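Wokileo: a data card for court adjournment notices

Hello, and thank you for stopping by. Wokileo is a collection of adjournment notices from the criminal and civil lists of the Ruchti district court, typed up and tagged so that people can search them without having to visit the registry and turn over paper. It started as a spreadsheet Alois Eberhard kept while he was covering trials for a local weekly, and it grew a good deal once Lihua Ren took over the cleaning and the file layout. We both still look after it, mostly in the evenings.

What is in it

The current release has 910 notices from 747 separate cases. A notice is one row. A case can have many rows, and a few of them have a great many -- the longest-running one was put off 10 times before the first witness was sworn. If you want to count cases, please group on case_key first, or your totals will come out too high (we have done this ourselves, more than once).

Files

notices.csv -- the main table, one row per notice
cases.csv -- one row per case, with the type of charge or claim
reasons.txt -- the list of reason codes with a short explanation of each
changes.txt -- what we fixed and when

Columns in notices.csv

case_key: our own key, which has no connection to the court's docket number
seq: the order of the notice within its case, starting at one
reason: a code from reasons.txt
asked_by: prosecution, defense, plaintiff, respondent, court, or unknown
gap_days: days between the hearing that was put off and the new date
note: free text, often blank

Where the notices come from

The registry pins its notices to a board in the front hall and keeps the old ones in binders, which anyone may read during opening hours. Alois copied them out by hand. Lihua then checked each row against his notebooks and sent him back to the binders whenever the two disagreed, and he was very patient about that. The typed text was run through Venport, a small script of ours that evens out spellings and date styles. Venport is in the tools folder if you would like to borrow it, though it knows a lot about Ruchti's habits and may not be much help with another court's paperwork.

How the reasons were coded

Each notice was read by both of us separately and given one code. When we differed we talked it over and settled on one. The hard ones were nearly always notices that said only "counsel not ready," which could mean an absent lawyer, a late file, or a lawyer who was standing in a different courtroom at the time. Those are coded C4, and we would treat C4 with some care.

Names

We took out the names of defendants, parties, witnesses and lawyers. Judges' names are also left out, although they are public, because some judges sit so rarely that a handful of rows would say more about them than is fair. If you spot a name we missed in the note column, please write to us and we will fix it as soon as we can.

Known gaps

Family and juvenile matters are not posted on the board, so they are absent. One binder was away being rebound in July and we never managed to see all of it. Version 2 also drops the old Wetusano column, which held tags from an earlier sorting scheme that neither of us could explain anymore.

Using it

You are welcome to use the tables for teaching, reporting or research. A mention of Wokileo is appreciated, and we love hearing what people do with it, even if it is only a class exercise or a chart for a newsletter. 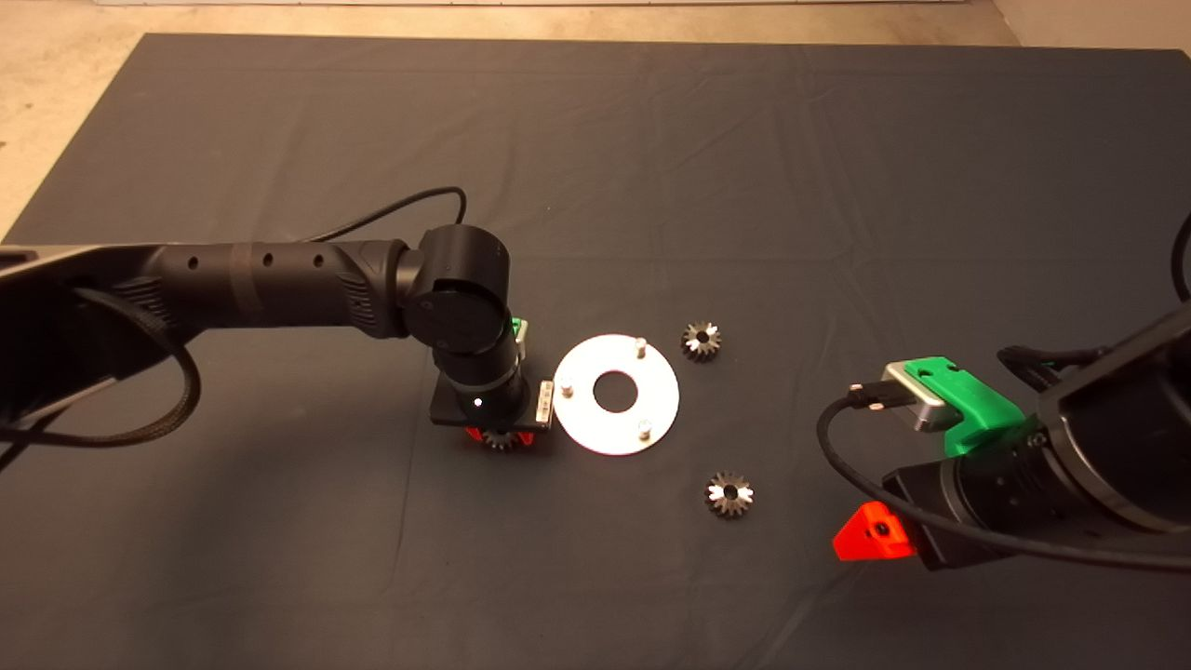

Can I match a row in Wokileo to the court's own docket number?

The released files can't do that. The case_key values were assigned by us in shuffled order, and the list that ties them to docket numbers is kept offline and isn't shared.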